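September 2019 - open day, Clutititz visitors, bench notes

Doors at 10, first group early. 56 on the sign-in sheet by lunch, mostly Idlow people plus a school party from Briltville. Ľubica did the talk, I ran the bench. Jarmila on the door and the name tags.

Order that worked: two minute intro, demo with the knit piece, then questions. Don't start with questions, group 1 never got to the demo.

Knit piece for all the sessions. Pink, green and blue stripes show up well from the back row. Both hands on grippers, one each side of the fabric, go slow.

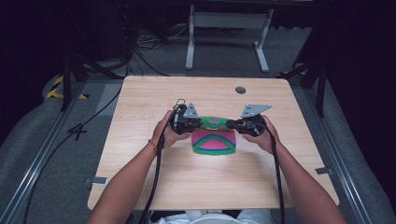
2 min read

Talk to people while you do it, otherwise they go quiet and just stare. The Pelkonen guy asked why cloth and not blocks. Told him blocks hold still, cloth changes shape every time you touch it. He wrote that down.

Things to fix before March:
- cables pull on the forearms when you reach in, want more slack
- stools too low for the kids
- handout says room 4, we're in 6. Ľubica corrected them by hand, all of them
- pads on the fingers are ragged, need new ones. Order two sets

Also the ribbed edge is harder than the flat knit. It folds back on itself and you get double thickness, so decide before you close wether you want one layer or both. I kept taking both. Come in low, fingers part open, line up on the bottom edge and then close. 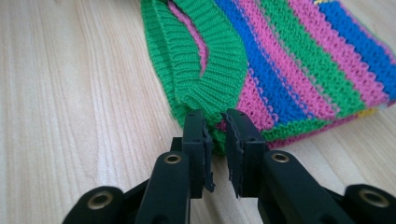

Group 3 had a woman who sews for a living and she said go for the fold, not the edge. Tried it her way in group 4 - better, I think, but one session is not much to go on. Want to try again Monday with Jarmila timing.

Part no. for the pads is 473, box on the lower shelf, check if teh box has any left before ordering.

Ľubica has the sign-in sheet. Name tags back to Jarmila.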